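The omnibus will outlive the story, and that's the problem

Leen Geagea

There is a new edition of Jirnosness on the shelves, and it weighs more than my cat. It has a sewn binding, a ribbon, a cloth spine and a slipcase with a foil skull on it. Londero is asking a lot of money for it, and from what I saw at my local shop, people are paying. I've read it. I've read it twice now, once in the original monthly issues and once in this thing, which I had to prop on a cushion. I would like to argue that it is a worse comic than it used to be, even though not one panel has been redrawn.

The case for the omnibus is easy to make and gets made all the time. You get 900 pages in one place. You don't have to hunt for back issues in somebody's garage, or pay silly prices for the one number where Captain Ngata takes her helmet off. The colours have been cleaned up. There's an introduction and a gallery of covers. For a new reader, we're told, it's the only sensible way in.

Maybe. I'm not convinced that many new readers are walking in off the street and picking up a brick. The people I see buying these already own the story, sometimes in more than one format, and they're buying it again because the last version had glue in the spine and this one has thread. I'm not above it. I have a shelf. But let's not pretend that the hobby is growing when what's growing is the thickness of the object.

What bothers me more is what the format does to the pacing. Jirnosness was written to be read in bits. Each issue ended on something dreadful, and then you had a month to stew. The stretch where Avico is locked in the salt mine runs nine issues, and when it first came out it was close to unbearable. You forgot small things and misremembered others. You were wrong about who the traitor was, and you argued about it with people who were also wrong. Read straight through on the couch, the salt mine takes an evening. The big reveal arrives before you've had time to form a bad theory, and the recap dialogue ("As you know, Avico, the gates only open at the thaw") comes up again and again like a hiccup.

Those recaps weren't clumsy writing. They were there for a reader who'd had other things going on. Bound together, they make Genowefa Marciniak look like a writer who doesn't trust her audience, when her real gift was knowing exactly how much an audience loses in four weeks. I saw a review this year that called the middle third "repetitive" and suggested she'd needed a firmer editor. The reviewer had read it in a weekend, and said so in the first paragraph, as if it were a credential.

Then there are the letters pages. They're gone, naturally, along with the ads and the editor's grumpy notes on late shipping. I understand there are permissions to think about. But the letters were where you found out that the ending of the second arc had made half the readership furious, and you could watch Marciniak dig in her heels over the following issues. Take that out and the third arc looks like a plan. I don't believe it was a plan. I think it was a quarrel, and a good one.

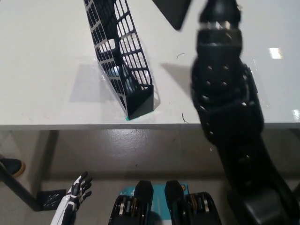 Black perforated magazine file.

My own run of the singles is bagged and a bit foxed, and a couple of covers have gone soft at the corners. It isn't worth much. I pulled it out in March meaning to read one issue to check a colour, and ended up doing one a night until I'd finished the salt mine. Even that small gap helped. I went to bed annoyed, the way you were supposed to.

I know the reply to all this, having had it from friends at some volume. Paper falls apart. Old issues are hard to find, and telling a kid with 20 bucks to go assemble a complete run is a kind of snobbery. Fair enough, and I'd take a plain, cheap paperback set over my own nostalgia any day. Two or three issues to a volume, floppy enough to fit in a coat pocket, with the letters left in where the writers agree. It wouldn't look like much behind you on a video call. I suspect that's why we won't be offered it.

Londero's answer, going by the leaflet tucked inside the slipcase, is a second omnibus, with the spin-offs nobody finished. There's to be a numbered version with a signed plate. The leaflet has a good deal to say about paper stock and page edges, and it doesn't mention a single character by name.

I'll probably flip through it at the shop. I won't be carrying it home, partly on principle and partly because of my shoulder.

More in Opinion
Stop numbering everything from one again
Does every villain need a sad childhood?
In defence of the ugly lettering in Jirnosness
What I want from a comic shop, and what I get

Last updated 10/23/21

Contact us | Copyright the authors | Back to top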